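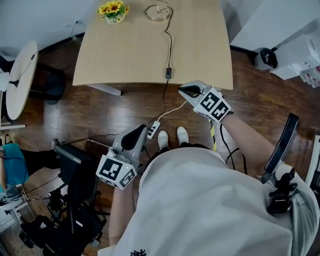

Section 6 covers what an operator checks before and during a recording session with the paired hand-held grippers. It applies to every Tuteline kit, whether the session is run in the Bremetden lab or at a home site. Most rejected sessions are lost to three things: a covered marker, a cable that catches, or a gripper that was never zeroed. The marker block at the base of each gripper has to stay in clear view with its printed patterns uncovered, and the cable from the right gripper should run down alongside the arm, where it won't cross the jaws. Power strips and cords on the floor near the operator's feet are part of the work area and are covered by the rules in 6.2.

Home | Manuals | Tuteline | Set-up | Section 6 | Next section

6.1 Before you pick up the grippers

1. Read the site sheet and confirm that the task, the room and the table match it. If they don't, call the session lead before going further.

2. Wear closed shoes with a flat sole. Tie back long hair and take off bracelets and watches.

3. Put on the shoulder mount if the task calls for one. Tighten the strap until the clamp doesn't shift when you raise your arm.

4. Inspect the finger pads. A pad that is lifting at a corner must be replaced. Don't glue it.

5. Wipe both marker blocks with a dry microfibre cloth. No spray cleaners.

NOTE: Pads are sold in pairs. Change both pads on a gripper together, even when only one is worn, or the jaw will close off centre.

6.2 Cables and floor

1. Walk the area once with your hands empty. Move loose cables out of your standing position and behind the table where they will reach.

2. Where a cable has to stay on the floor, tape it flat or put a cover over it. Striped cable is easier to see but it is still a trip hazard and gets the same treatment.

3. Leave slack between the gripper and the first fixed point. Raise the gripper to shoulder height and reach across the table. If the cable goes tight, add length.

4. Don't plug a kettle, heater or vacuum into the strip that feeds the kit.

CAUTION: Lamps and other household items on the table may be live. If a lamp is part of the task, operate it by its own switch only and keep the jaws off the cord -- the pads grip well enough to pull a plug partway out of its socket.

6.3 Zeroing

1. Hold both grippers in front of you with the jaws open and the marker patterns facing the camera.

2. Close the left jaw fully, open it, then do the same with the right.

3. Check the jaw reading on the session screen. Fully open must read 100. Repeat step 2 if it reads anything else.

4. Rest both grippers on the table until the lead starts the recording.

6.4 During the session

Keep your forearms and sleeves off the marker blocks. Work at normal speed. Rushing gives blurred markers, and the file will be flagged when more than 67 frames in a row are lost.

Stop after 200 closures per hand and rest, even if you feel fine. Put the grippers down to rest. Don't hang them from their cables.

If another person comes into the room, stop recording and put the grippers down. Don't start again until they have left or signed the consent form kept with the site sheet.

CAUTION: Never use the grippers on knives, glass, hot cookware or animals. This applies on practice runs as well.

6.5 Labelling

Label each session the same day with site, task and operator number. Limstead sites use the blue labels, all others the white.

Comments (3)

gripper_lead_2: Step 3 in zeroing should mention that the reading lags a second or two. I had people redoing it over and over.

Marnie K: Does the 200 limit reset after a rest, or is it for the whole day? Our Monday crew reads it one way and the rest of us the other.

tdocs: Resets after each rest. We'll fix the wording in the June revision.

Related

Section 5: Unpacking and charging
Section 7: Returning a damaged kit
Isaksson shoulder mount: fitting guide
Home site consent form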